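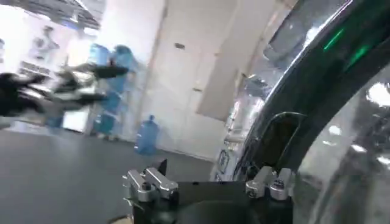 第4章 让Tasia上手干活：搬水桶、收杂物、擦台面

4.1 动手之前，先聊两句

前三章如果你是老老实实照着做下来的，现在Tasia应该已经装好、通电、能听急停按钮的话了。恭喜！到了这一步，几乎每个来问我的人都会问同一个问题：它到底能不能替我干家务、替我收拾车间？

我的回答是：能干一点，干得慢，而且得有你在旁边。我从去年秋天开始带这台机器，手册里这一章改到第四稿，每一稿都把“能做”的清单删短一截，又把“怎么准备”的部分加长一截。所以这一稿你会发现准备步骤特别啰嗦，请忍一忍，我都是吃过亏才写进来的（有一次是半桶水，有一次是我自己的手机）。

本章讲三样活：把空水桶从墙边挪到门口、把地上的小件收进筐里、擦一张平的台面。叠衣服和洗碗放在第7章，标题里我写了“试验性”，请认真对待这三个字。

4.2 检查手腕

每次开工前都做，早上做过了，下午换活儿还得再做一遍。

1. 按下急停，确认手臂完全静止，再把手伸过去。
2. 看夹爪安装座。座子上面那两个银色的铝夹块，左右各推一下，不应该有任何晃动。
3. 检查夹块上的螺丝。用随机附带的内六角扳手轻轻带一下，感觉到吃劲就停，千万别使蛮力！我拧滑过一颗，取它花了整整一个下午。
4. 擦镜头。用干的超细纤维布，别哈气。
5. 松开急停，打开控制软件里的“腕部画面”，让手臂慢速转一圈，看画面有没有卡顿。

注意：腕部相机离机身很近，手臂收回来的时候，那块弧形的深色亮面板会占掉画面右边一大片，顶灯打上去全是一道一道的白光，地上的东西也会倒映在里面。刚开始用的人常常以为是镜头脏了，擦了又擦。镜头没事，机身就是这么亮。

注意：手臂快速动作的时候，画面里运动的部件会糊成一团，这也正常。要看清楚，就把速度降下来再看。

4.3 收拾场地

我知道，让机器来收拾屋子，结果自己得先收拾一遍，听着很气人。Jade Kettle第一次来试机的时候就冲我嚷嚷过，说有这工夫她早就扫完了。她说得对，我没法反驳。不过场地整理一次以后，后面几天就轻松了。

1. 把机器到目标物之间的地面清空。电线、地垫边角、拖鞋，统统拿走。
2. 拉上朝阳那一侧的窗帘，打开顶灯。光线忽明忽暗对识别影响很大，宁可暗一点，也要稳一点。
3. 门要么全开，要么关死。半开的门它会当成墙，过一会儿又不当成墙了，然后就在门口来回磨蹭。
4. 在软件里框出“禁入区”。墙上有海报、挂历之类的也顺手标一下，免得它把上面印的东西认成真的。
5. 把无关的人请出去，猫也请出去。

警告：手臂通电期间，任何人不得站在手臂展开的范围内。孩子在家的时候不要运行自动模式，改天再弄。

4.4 任务一：挪空水桶

先说水桶，原因很私人：我自己最想让它干的就是这个。饮水机用的那种蓝色半透明水桶，喝空了堆在墙边，越堆越高，谁看见都当没看见。

偏偏这东西对机器不太友好。桶身半透明，后面是白墙，深度读数会飘；桶身圆，夹不住；只有桶颈细一点，能下手。Tasia现在的做法就是找桶颈。

1. 确认桶是空的。拎起来晃一晃，听到水声就倒掉。
2. 一次只放一个桶在作业区，桶口朝上，和旁边堆着的那一摞隔开一大步的距离。
3. 在软件里选“单件搬运”，目标选“瓶颈类”。
4. 把夹持力设到24。这是我用空桶试出来的档位，再往上桶颈会被捏变形，再往下走两步就滑。
5. 点“预览”。屏幕上会出现手臂要走的路线，从头到尾看一遍，别跳过。
6. 手放在急停旁边，点“开始”。
7. 夹住之后它会停2秒，等你确认。看清楚两个夹块是不是都贴住了桶颈，贴住了再点“继续”。
8. 放下以后，等手臂退开，再去拿桶。

注意：要是它在第6步反复伸手又缩回去，多半是看不准桶的位置。在桶身上贴一条不反光的纸胶带，再试一次。这招是Roy Lambert教我的，土得很，可真管用！

小心：满桶绝对不要试。控制软件里没有拦你的选项，所以我在这儿拦你。

那它搬得怎么样呢？我整个9月都在记数，同一间屋子、同一种空桶，一共试了273次，其中35次要我伸手帮忙：有的是夹偏了，有的是放下的时候桶倒了。你觉得这算好还是算差，得看你家里谁来盯着它。我一个人在屋里干别的活时能接受，要是请人专门看着，那还不如让那个人自己去搬。

4.5 任务二：收小件

这里说的小件，指巴掌大小、不怕摔的东西：积木、空盒子、卷好的胶带、擦布。钥匙和硬币太薄，夹块碰到地面也夹不起来，别为难它。

1. 把收纳筐放在机器左前方，筐口要敞开，盖子拿掉。
2. 选“清扫拾取”，在地图上圈一块范围。第一次圈小一点。
3. 打开“逐件确认”。它每看中一样东西都会问你一句收不收，很烦，可是前几天一定要开着。
4. 开始运行。遇到它认错的东西，点“不收”，再选一个理由。
5. 一轮跑完，去筐里翻一翻，看有没有不该进去的。

注意：夹块是铝的，边缘挺硬，怕刮花的东西请换上软垫套。软垫套我用的是Stison家的，装的时候箭头朝外。

Clultari的工程师跟我讲过，车间里收小件比家里容易得多，零件来来去去就那么几种，地面也平。我后来去他们那边看了一个上午，确实，同样一台机器，在那儿利索得像换了个脾气。回到我家客厅，一只翻过来的袜子就能让它想半天。

4.6 任务三：擦台面

三样活里，这一样我最放心，也最常用。

1. 把台面上的东西全部拿走。杯子不要留，“就一个杯子”也不要留。
2. 把擦布夹进夹爪，布边露出来一掌宽。
3. 布只要潮，拧到不滴水。
4. 手动把手臂拖到台面的一个角，按“记录”，再拖到对角，再按“记录”。
5. 选“平面往返”，压力先用最低档。
6. 看着它擦完第一趟。如果布卷起来了，停机，重新夹。
7. 擦完把布取下，把夹块上的水擦干。

小心：不要用任何喷雾直接喷机身或手腕。那块弧形面板本来就亮，沾了清洁剂干了以后留印子，我到现在还有一块没弄掉。

它不会判断脏不脏，这点请有个心理准备。一块干透的酱油渍，它用同样的力气、同样的速度从上面过去，一趟又一趟，很有耐心，酱油渍也很有耐心。

4.7 常见情况

手臂伸到一半不动了
先看软件里有没有提示“路线被挡”。有的话，挪开障碍物，点“重新规划”。没有提示，就按急停，等手臂静止后从4.2重新来。

夹住了又掉
检查夹块松紧，再检查桶颈上有没有水。擦干再试。

画面一片白
顶灯正好照在面板上反进了镜头。把机器转一个小角度，或者关掉正上方那盏灯。

它总盯着墙上某个地方
回4.3的第4步，把那块墙加进禁入区。

每次都停在同一个位置
地图旧了。你是不是挪过家具？重扫一遍，顺便把老地图删掉，两张留着会打架。

4.8 每天收工

1. 让手臂回到停放位，等电机声停下。
2. 按急停，再关总开关，顺序别反。
3. 把今天失败的几次在记录里标一下。写两三个字就行，“滑了”“没看见”都可以。
4. 软垫套取下来晾着。

如果你用的是Krajčí版的底座，充电口在背面下方，插头要推到底，听见咔的一声才算插好。其他版本请看第2章末尾的充电说明。

下一章讲怎么自己教它一个新动作，需要两个人配合，请提前约好帮手。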